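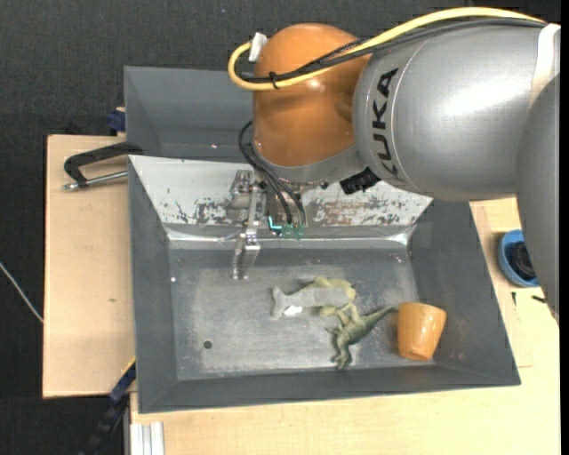
Can a machine tidy a family room yet?

Slowly, and only if a grown-up has already done half the tidying.

Print this thread | E-mail this thread

gristle_mill
That's my answer after reading the Tosgate write-up. They quote 109 picks in a session. Picks of what? If it's one plush rabbit in a tray, my dog can do that.

Dougal MacAulay
A bit unfair. Mixed toys are hard. A flat one lying across a lumpy one gives you nowhere good to grab. I ran bin picking at Cladach for nine years and we'd have hated that job.

gristle_mill
Sure, but hard for the robot isn't my problem. My kids' floor has 40 kinds of junk on it and a sock.

panhandle_jo
We trialed a Kasten on the packing bench in February. Fine on boxes. Anything floppy, somebody had to go over and sort it out. We sent it back.

Dougal MacAulay
Which gripper? Two fingers or suction? Makes a huge difference.

panhandle_jo
Suction. And before you say it, the other one was 2,252 extra and the boss said no.

Dougal MacAulay
Then you tested the cheap half of it.

gristle_mill
There's always another half to buy. Show me one putting toys away in a house with nobody standing by and I'll shut up.

stairlift
Does the Stista do stairs? Asking for my mom.

panhandle_jo
No. Wrong thread too.

Last updated: Monday, March 6, 2023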